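Overnight oats on the stove, steel-cut

Quick one today. Five minutes at night, breakfast by the time you're dressed. Been doing it this way since January.

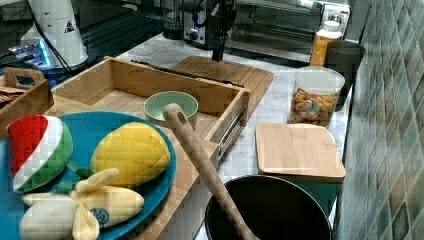
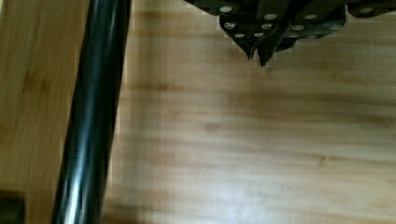
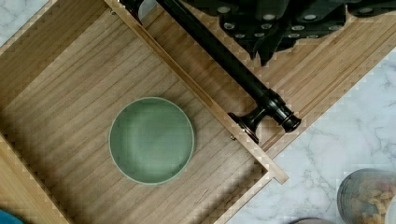

Reading time: 1 min | 179 words

You need: 1 cup steel-cut oats, 4 cups water, pinch of salt. Milk for the morning.

1. Night before. Boil the water, salt in, oats in. Stir for one minute. Heat off, lid on, go to bed.

2. Morning. It'll look stiff, thats fine. Splash of milk, low heat, up to 10 minutes. Stir the bottom or it catches.

3. Too thick? More milk. Too thin? Leave the lid off a bit.

Toppings: brown sugar, raisins, peanut butter. Whatever fruit is going soft.

Leftovers keep 5 days in the fridge. Reheat with milk, not water. Dont freeze it, mine went gluey.

Rolled oats wont work here, they turn to paste. Baked version coming when I get teh timing right.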